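Perrin Changes Bag Sorting at Produce Table, Adds Wall Basket for Packaging

The Perrin training kitchen has put a new routine in place for used plastic bags, starting in March. The change covers the bags left over from unpacking, the produce and bakery props used in the shopping and table-setting classes, and the clear packaging that used to pile up at the end of the counter.

Under the old routine, every bag went into a single drawer. Thin bags were folded in with printed carrier bags, and the drawer held 200 of them when it was emptied in the winter cleanup. Half of those, 100 bags, were torn, had lost a handle, or were too thin to carry anything heavier than a loaf of bread. They were taken out and sent to the film plastic bin at the Daleo drop-off point.

"The drawer did not close," said Ezequiel Arriaga, who runs the kitchen sessions. "People pushed bags in at the front and the ones at the back never came out again. We were teaching students to put food away in order and then handing them a drawer like that."

The new routine sorts bags at the table, before anything is stored. Thin, unprinted bags are kept apart from larger printed ones. A bag is picked up by the middle, shaken open, checked at the seams, and laid flat. If it passes the check, it is folded lengthwise and placed with bags of the same size. If it fails, it goes straight to the film plastic bin. Crumpled bags are not to be stored under any condition.

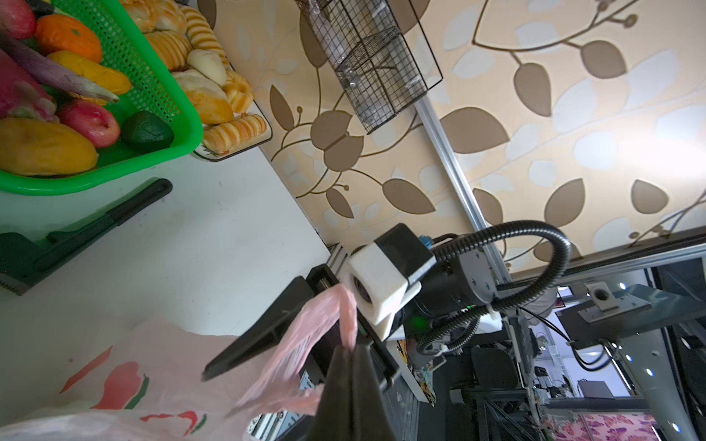 Sorting is done once per session, after the food has been set out and before the table is wiped. The limit is 12 bags in storage at any time. When the limit is reached, the oldest bags are used first, mainly as liners for the small bins under the counter.

Food goes into fixed containers. Fruit and vegetables are kept together in a mesh basket so that the whole load can be lifted off the table in one move. Breads and pastries go on a tray, with the flatter pieces at the bottom and the round buns on top where they will not be crushed. Both sets are artificial. The kitchen switched to artificial food for the sorting classes two terms ago, after the cost of fresh fruit passed what the class fee could cover. Fresh food is still bought for the cooking sessions, which are held in the other room and are not affected by the change.

The artificial pieces came from Jakico, a supplier of display food for stores and schools. Arriaga said the weight of the pieces was the main complaint from students, as a plastic mango weighs much less than a real one and a full bag does not pull on the hands in the same way. The kitchen tried adding dried beans in small pouches to the bottom of the bags. The pouches worked for the carrying exercise but got in the way of unpacking, and they are now used only in the first class of each term.

A wire basket on the wall has been set aside for clear packaging. It takes the plastic boxes and lids that come with berries, cakes, and salad, and it replaces a cardboard box that stood on the floor. Items must be rinsed and dry before they go in. Lids are to be stored apart from boxes, with the boxes stacked open side up. The basket was hung high enough to keep the work surface clear, and it is emptied when the contents reach the rim.

Hand tools used at the table have also been given a rule. Tools with a serrated edge are laid down flat and are not to be placed under a bag, where they can be missed and picked up with the plastic. The rule was added after several bags were cut during the trial period. No injuries were reported.

The trial ran for 6 weeks with two groups. The first group sorted bags at the end of the session and the second group sorted them before wiping down. The second group finished sooner in most sessions, mainly due to the time the first group spent moving bags off the table to wipe it and then back on again to fold them. The order used by the second group was adopted for all classes.

Some points are still open. Printed bags vary a lot in size, and the kitchen has not settled on whether to fold them to a common width or to sort them by store. Sorting by store is easier for younger students, who know the colors, but it leaves uneven stacks. Arriaga said he would prefer a common width and expects to test one with the next group.

Storage is the other question. The old drawer has been removed for repair and the bags are kept for now in a shallow box borrowed from the Rolow branch, which runs the same classes on a smaller scale. The box holds folded bags without trouble, but it has no dividers, and the two sizes mix when it is carried. A set of cut cardboard dividers is being made. If they hold up, the drawer will be fitted with the same layout when it comes back.

Rolow plans to take up the bag routine at the start of its next term. It will not add a wall basket, as the only free wall in its kitchen is over the stove. Clear packaging there will continue to go into a lidded bin by the door.

Students and parents who wish to donate bags are asked to hold them until the drawer is back in use. Clean berry boxes with matching lids are accepted at the Perrin front desk from 9 a.m. to noon. Glass jars, foam trays, and black plastic containers are not accepted.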